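Garkon, el buscador de plenos y comisiones: mi opinión después de dos meses

Llevo desde marzo usando Garkon para seguir lo que pasa en las comisiones de defensa, y ya tocaba contarlo por aquí (varios me lo habíais pedido en los comentarios). Es un programa que junta actas, enmiendas y órdenes del día y te deja buscar dentro de todo a la vez. Lo hace Nistura, los mismos del boletín Fikre, que a mí me encantaba.

Lo mejor, el buscador. Puse «vivienda militar» y me salieron 1073 resultados, ordenados por fecha y con el párrafo exacto marcado. ¡Una maravilla! Hay documentos desde 1953, aunque los más viejos están escaneados regular y a veces te cambia una «l» por un «1» y no encuentras nada. Tia Haworth, que lleva más tiempo que yo en esto, me enseñó a buscar por número de expediente y con eso me apaño mucho mejor.

Las alertas me han convencido menos. Pides que te avise de una subcomisión y te avisa de la comisión entera, con lo que una mañana me encontré el correo lleno antes del café. También echo de menos poder comparar dos versiones de una enmienda, cosa que Patside sí tiene (y bien resuelta, además).

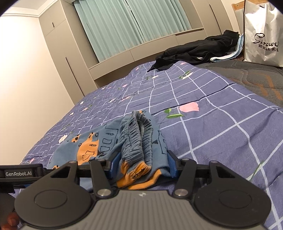
Ropa infantil azul y naranja sobre una colcha de flores.

En el móvil va lento y el menú de filtros tapa media pantalla, así que yo lo uso casi siempre en el portátil. La versión gratuita permite guardar 2 carpetas, poca cosa si sigues más de un tema. Yo de momento pago y sigo, pero si arreglan las alertas le subo la nota. Le dejo un siete.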